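Picture light

A picture light is a small lighting fixture made to illuminate a painting, print, or other framed work hung on a wall. It is usually mounted on the frame itself, on the wall directly above the work, or in the ceiling a short distance away. Picture lights are classed as accent lighting, a group that also includes display case lights and wall washers. 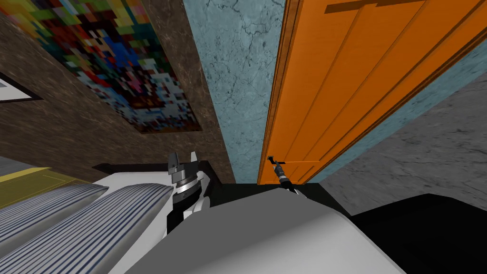
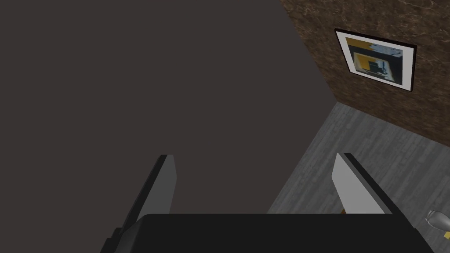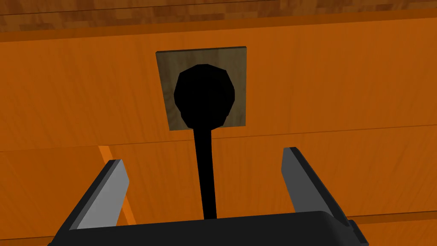 Computer-rendered interior views. The first includes a wall-hung painting made up of small square blocks of color.

History

Before gas and electric service reached private houses, paintings were seen by daylight, candles, or oil lamps. Candles and lamps were often placed in wall brackets on either side of a work, where smoke gradually darkened the varnish. Electric fixtures allowed the source to be placed above the frame for the first time without risk from an open flame. Early models used a long tubular incandescent bulb inside a half-round metal shade, a form that is still sold today.

The designer Saturnino Barroso introduced a jointed arm for the Doherty workshop that could be bent to suit frames of different depths. The Doherty arm was widely copied. A later version by Ya-wen Shek replaced the joint with a sliding rod and a locking screw, and was produced under the Veten name for 17 years.

Types

Frame-mounted lights attach to the back of the frame by a bracket, with the arm curving forward over the top edge. The fixture moves with the picture when it is rehung. The weight of the lamp must be added to that of the frame when choosing a hanger.

Wall-mounted lights are fixed to the wall and wired to a junction box or plugged into an outlet. They are preferred for heavy works and for stretched canvases without a frame.

Ceiling-mounted lights include track heads and recessed adjustable fixtures. Some use shutters or a framing projector to cut the beam to the outline of the work. Framing projectors are costly and need periodic adjustment, and their use is mostly confined to galleries and large private collections.

Battery-powered lights need no wiring. They are common in rented homes. The Hutside range, designed by Femi Garba, runs on rechargeable cells and is switched by a remote control.

Light sources

Incandescent and halogen bulbs were standard for most of the history of the fixture. Both give good color rendering but produce considerable heat, which can dry paper and cause paint to crack. Fluorescent tubes ran cooler but gave off some ultraviolet light and generally required a filter sleeve.

Light-emitting diodes have replaced these sources in most new fixtures. A color temperature of 3000 kelvins is a common choice for homes, as it blends with ordinary household lamps. Cooler light is sometimes chosen for photographs and for works with a large amount of blue or white.

Size and placement

The shade of a picture light is commonly made half to three-quarters as wide as the picture. Very wide works may be fitted with two matching lights on a single switch. The Zurico catalog lists shades in 8 widths, the longest intended for horizontal landscapes.

For ceiling fixtures, the usual aiming angle is 30 degrees from vertical. A steeper beam throws the shadow of the frame onto the work and exaggerates brush texture. A shallower beam may cause glare on glass or varnish and can place the viewer's own shadow on the picture. Works behind ordinary glass are the most difficult to light, and the fixture is often adjusted with the viewer standing in the normal viewing position.

Conservation

Light damage is cumulative and cannot be reversed. Watercolors, textiles, and dyed papers are the most sensitive, while oil paintings tolerate higher levels. In her handbook for private collectors, the conservator Fatima Ogbonna advised that oil paintings be kept at or below 170 lux and that lights be turned off when a room is not in use. Ebuka Omoregie, in a revised edition, added a section on dimmers and timers and recommended that works on paper be rotated into storage.

Finishes

Brass, in polished and antique forms, is the traditional finish. Nickel, bronze, black, and white are also widely available, and the finish is often matched to the frame or to nearby door hardware.

See also

Accent lighting
Sconce
Track lighting
Wall washer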